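Skirlow episode order: production codes vs. broadcast order

Trostidness Forums > Animation > Skirlow

rdekker_31
I'm rebuilding the season two episode guide and need a decision on ordering before I renumber the pages.
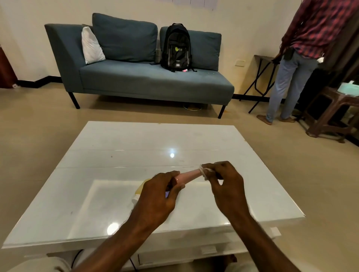
The broadcast order puts "Moth Tax" before "The Ferry Job," but the production codes have them reversed. Dravix gets his cast removed in "Ferry Job" and is wearing it again in "Moth Tax" if you follow production. Broadcast order fixes that and breaks the running debt total in the diner scenes. Which one do we treat as canonical?

onni_k
Broadcast. The guide has used it for season one and mixing schemes will break every cross-reference.

Wouters_fan
Production. The debt total is written dialogue. The cast is a model sheet error, same as the missing scar in episode 6. You don't reorder a season around a coloring mistake.

onni_k
It isn't a coloring mistake. He knocks on the door with the cast and you hear it. That's a sound cue somebody had to place.

Wouters_fan
One knock. The debt is stated in four episodes: 600, then 1835 after the interest gag. In broadcast order it goes up, down, and up again with no payment shown.

nele.g
The payment is shown. Mrs. Wouters takes the envelope in the cold open of "Moth Tax." The amount isn't given, so the drop doesn't contradict anything.

Wouters_fan
The envelope is for the rent. She says "and the rest next month."

nele.g
In the dub. The original line is just "and the rest."

rdekker_31
Can someone confirm that from the disc? I only have the dubbed streaming version.

akatene
Checked disc two, original audio. Line is "and the rest," no month. Subtitles on the same disc say "the rest is coming." Production codes on the end cards are 207 for "Ferry Job" and 208 for "Moth Tax."

rdekker_31
Thanks. Proposal: pages stay in broadcast order, production code goes in the infobox, and both continuity problems get a note under Errors. I'll leave the debt table off Dravix's character page until the August rerun, in case they use a corrected print.

onni_k
Fine with me.

Wouters_fan
Still disagree on the order. The infobox field is acceptable if the list page can be sorted by it.

rdekker_31
It can. Sort is on the third column.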